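# Why Does a Washing-Up Sponge Have Two Sides?

Somewhere near your kitchen sink there is probably a sponge. It may be a nice new one, or it may be the sort that makes grown-ups pull a face and pick it up with two fingers. Either way, it is cleverer than it looks, and it has a harder life than you do.

## The soft side

The soft part is made of foam. Foam is what you get when you fill a material with bubbles and then let it set. When the bubbles burst into one another they leave a maze of tiny tunnels, and water loves a tunnel.

Dip the sponge in water and squeeze it. You push the air out. Let go, and the foam springs back to its old shape, pulling water in to fill the gaps. The water then clings to the walls of the tunnels and stays there until you squeeze again, preferably over the sink and not over your brother.

Washing-up liquid gets into the tunnels too. Every squeeze mixes it with air and water, and out comes a great deal of froth. Froth is fun, but it isn't doing much of the cleaning. The hard work is done by the soap you can't see, which grabs hold of grease on one side and water on the other, so that the grease can be rinsed off the plate.

## The scratchy side

The rough layer, very often green, is a tangle of stiff plastic fibres, all glued together in a mat. Many sorts have tiny gritty bits stuck to the fibres as well. When you rub it on a pan, thousands of little edges scrape at the burnt rice or whatever supper turned into.

Scraping like this is called abrasion. Sandpaper does it, and so does the pavement when you fall off a scooter.

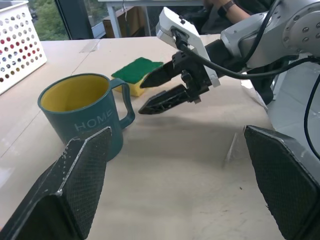 So which side do you use for a mug? Nearly always the soft one. Most mugs are ceramic, which means they started out as clay and were baked in an oven called a kiln, far hotter than any oven you have at home. Over the clay goes a thin glassy coat called glaze. Glaze is smooth, so tea and cocoa have very little to hang on to, and a wipe with soapy foam will usually shift them.

Colours are often part of the glaze. That's how a potter can make a mug teal on the outside and yellow on the inside, which cheers up a cup of plain water no end. Words and pictures are sometimes put under the glaze, where they are safe, and sometimes on top of it, where they aren't. If you scrub a printed word with the scratchy side every day, one morning you may find that HOME has turned into HOM.

## The mug test

Flurina Pichler teaches a class of 24 children at the Truritz school, and in May they tried this out. They took old mugs with dried cocoa in them and washed half with the soft side and half with the scratchy side.

Both lots came clean. The scratchy side was a bit quicker. But when the children held a torch to the shiny mugs afterwards, some of the scrubbed ones had fine scratches in the print. They also found out that cocoa left overnight sets like cement, which any parent could have told them, and several had been trying to for years.

## Looking after a sponge

A sponge is full of damp little tunnels with crumbs in them. To you that sounds horrid. To germs it sounds like a hotel with free breakfast.

When you have finished washing up:

- Rinse the sponge until no more froth comes out.
- Squeeze it hard.
- Stand it on its edge so air can reach both sides.
- Don't leave it lying in the bottom of the bowl.

If it smells, it goes in the bin. Mogens Toft, who helped with this page, once kept the same sponge for 75 days to see what would happen. What happened was that he was asked to do it in the shed.

## Words to know

**Abrasion:** wearing something away by rubbing it.

**Ceramic:** made of clay that has been baked until it is hard.

**Glaze:** the thin glassy coat on a mug or plate.

**Kiln:** a very hot oven for baking clay.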